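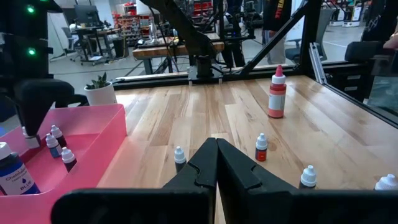 Course handouts / Food colour and icing / Session 2

Working with liquid colour: the tray and the table

Zostbridge Evening Kitchen, Saturday group
Notes by Gyu-bin Na

Please read these notes before the practical part. In the first session many of you asked why the colour bottles are kept in a tray. A liquid colour goes quickly into wood, and our tables are wood. So the rule is simple: dropper bottles live in the pink tray, and they return to the pink tray after each use, also when you need them again in one minute.

The large dropper bottle with the label BLUE is the stock bottle. The three small ones with pointed white caps are for daily work. They hold a deep blue, a dark maroon-brown and one which is nearly black. In the bottle all dark colours look very similar, therefore you must test one drop on white icing before you decide anything.

Procedure

Weigh 400 g of plain white icing and divide it into two bowls. Keep one bowl white for correction.
Add 2 drops of blue to the other bowl. Stir slowly until no lines remain.
Wait 17 minutes with the bowl covered. The colour becomes deeper in this time, and beginners often add too much too early.
Compare with the Pruitt colour card by the window, not under the lamp.
If it is too strong, add from the white bowl with a teaspoon.

Caps

Close each cap before you open the next bottle. A tall bottle with a nozzle, such as the red-orange one with the pink cap, may stand on the table itself, but please put it far from your elbow.

If you spill

Take paper first, then a damp cloth. Do not rub. Bríd Cullinane keeps the stain powder in the cupboard under the sink and will show you the amount.

For next time

Bring an apron and your test strip from today, dried flat. We will mix brown from three colours and pipe a border of 40 cm.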